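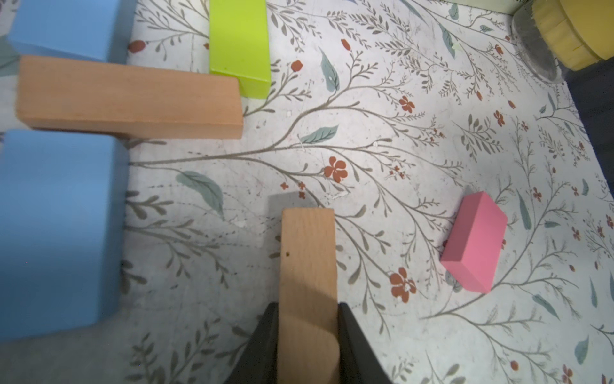
Emlyn Bowen says you can skip the finger alignment if the gripper closed fine yesterday, and that he hasn't touched his since July. He may be right about his. Mine closed fine yesterday too, every yesterday, right up until it started setting blocks down with a small apologetic twist.

So, how to square up and re-zero a two-finger gripper with a wrist camera, using toy blocks. It takes me 22 minutes, plus however long you spend looking for the hex key.

What you need

A long wooden block with straight sides. Check it against a ruler first. Toy makers have their own ideas about straight.
A few shorter blocks in different colors.
The hex key that came with the fingers, or the one you bought to replace it.
A soft brush, a dry cloth and a strip of thin paper.
A tablecloth or mat with a busy pattern. A plain white table gives the camera very little to focus on, and you'll want something to aim at later.

1. Park the arm and cut the power

Send the arm to its park pose and wait for it to settle, then switch off at the controller. The stop button on my Zupan controller holds the joints but leaves the gripper live, a design decision I discovered with my thumb.

2. Clean the fingers

Brush out the slides, then wipe the inside faces with the dry cloth. No oil. The Diston manual shows a drop of oil in one drawing and warns against oil two pages later, and I have decided to believe the warning.

3. Loosen, don't remove

Back off the two screws at the base of each finger by half a turn. The finger should shift under firm pressure and stay where you leave it. If it flops, you've gone too far.

4. Close on the long block

Power up. Hold the block lengthwise between the fingers so that most of it sticks out past the tips, and close at the lowest force setting. On mine that's 12 on a scale that the maintenance screen never explains. You want the fingers gripping one end only. All that extra length exaggerates any error, so a finger that is a hair crooked will swing the far end visibly to one side.

Let the fingers settle against the wood. Now look at the camera feed. The block should run straight up the middle of the view. If it leans, open, nudge the finger on the side it leans toward, and close again. Expect to do this more than once – I usually overshoot and spend a while leaning the other way.

5. Tighten

With the block still gripped, cut the power again. Snug the screws a little at a time, swapping sides as you go. Tighten one finger all the way first and it will walk, and you'll be back at step 4 with a worse attitude.

6. Paper check

Power up, take the block out and close on the strip of paper. Pull it gently from the tip end, then from the base end. The drag should feel the same both ways. If it slides freely at the tips, the fingers are splayed and the screws need another go.

7. Set the zero

Close the fingers with nothing between them, open the maintenance screen and save the position as zero. My encoder read 1,133 before I did this and 0 afterward. Write the old number down. If it has moved a lot by next time, something is wearing.

8. Pick and place

Scatter the short blocks over the cloth, some square to the arm and some at an angle. Pick each one up, lift it clear and set it back on the same bit of the pattern. I run 12 picks. A block that turns as it's released means one finger is letting go early, so go back to the paper.

If the grip still drifts

Check the mounting plate before you blame the fingers. The Buvier adapter has a locating pin that can sit proud and look perfectly seated. If the plate is flat and the drift comes back within a day, the drive belt is probably stretched. Clemthorpe sells the belt on its own, though their site will try hard to sell you the whole wrist.

Last updated January 21, 2018. Belt page to follow when mine snaps.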